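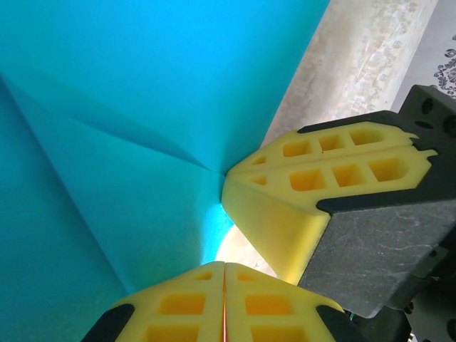
Shiuli Kanagaratnam
Senior Lecturer in Textile Studies, Andau College

Chapter 5
Drape, Hand, and the Behavior of Cloth

After reading this chapter you should be able to define drape and hand, explain how fiber, yarn, and weave affect the way a fabric hangs, carry out a simple drape test, and choose a suitable fabric for a given garment pattern.

Key terms: drape, hand, bending stiffness, shear, grain, bias, sizing, finish, drape ratio

5.1 Why two fabrics of the same weight hang differently

In March the students in the second-year workshop at Andau are given two lengths of plain cotton. Both weigh the same per square yard. Both are dyed the same color. One is cut into a skirt that falls close to the body in narrow folds, and the other, cut from the same pattern, stands away from the hips like a lampshade. Most students guess that the second cloth is heavier. When they put both on the scale and find no difference, the chapter can begin.

Weight is only one of the things that decide how cloth hangs. The others are how easily the cloth bends, how easily its yarns slide past each other, and what has been added to it after weaving. A fabric can be light and stiff, as organdy is, or heavy and limp, as many wool crepes are. A cutter who buys by weight alone will sometimes be lucky.

Two words are used throughout this chapter and they are often confused. Drape is the way a fabric falls under its own weight. It can be seen from across a room and it can be measured. Hand is the way a fabric feels when it is touched, squeezed, or rubbed between finger and thumb. Hand is harder to measure, and people in the trade still disagree about the words for it. What one buyer calls crisp another calls papery. Section 5.4 gives a list of terms and the meanings used in this book.

5.2 Bending and shear

Hold a strip of cloth flat over the edge of a table and push it slowly outward. At first it sticks out straight, and then it begins to droop. The length that hangs over before the tip drops to a set angle tells you the bending stiffness. Stiff cloth goes a long way before it drops. The test takes a few minutes and needs only a ruler, a sloped block, and a steady hand. Cut one strip along the warp and one along the weft, and test both, turning each strip over for a second reading. The results are seldom equal.

A sheet of paper bends easily in one direction, but it will not bend in two directions at once without creasing. Try to lay a flat sheet over a ball and it buckles into sharp points. Woven cloth does better because the small squares between its yarns can lean over into diamonds. This leaning is called shear. Loose weaves shear easily and fall in round, soft folds. Tight weaves resist it and fall in flat planes with hard edges between them.

Shear also explains the bias. Cut a square of muslin and pull it along the warp, and it hardly moves. Pull it from corner to corner and it stretches and narrows. A skirt cut on the bias clings for this reason, and its hem must be left to hang overnight before it is leveled.

5.3 The Kwofie mill samples

The examples in the rest of this chapter come from the sample books of the Kwofie mill, now kept in the college library. The books hold 2,292 swatches, and 1,328 of them carry notes on yarn and finish in the handwriting of Iddrisu Amissah, who ran the finishing room. His daughter Gifty Amissah helped to read the notes and corrected several of our guesses about abbreviations. "Ek.," for instance, means Ekine, the town where the starch was bought.

Swatch 89 is used for the first exercise. It is a plain-weave cotton with a heavy starch sizing. The library will not lend it, but a close match can be made by dipping ordinary muslin in laundry starch and ironing it dry. Aba Quansah, who prepared the teaching samples, suggests making three strengths of starch and labeling each one on the selvage, where the ink will not affect the test.

Exercise 5.1

Work in pairs. Cut a circle of unstarched muslin and a circle of starched muslin to the same size. Center each one over an upturned jar and let the edges fall. Look down from directly overhead and trace the outline of the folds on paper. Record the number of folds and note whether they are rounded or pointed. Wash the starched circle, dry it flat, and repeat. Keep your tracings, which you will need when the drape ratio is introduced in Section 5.5.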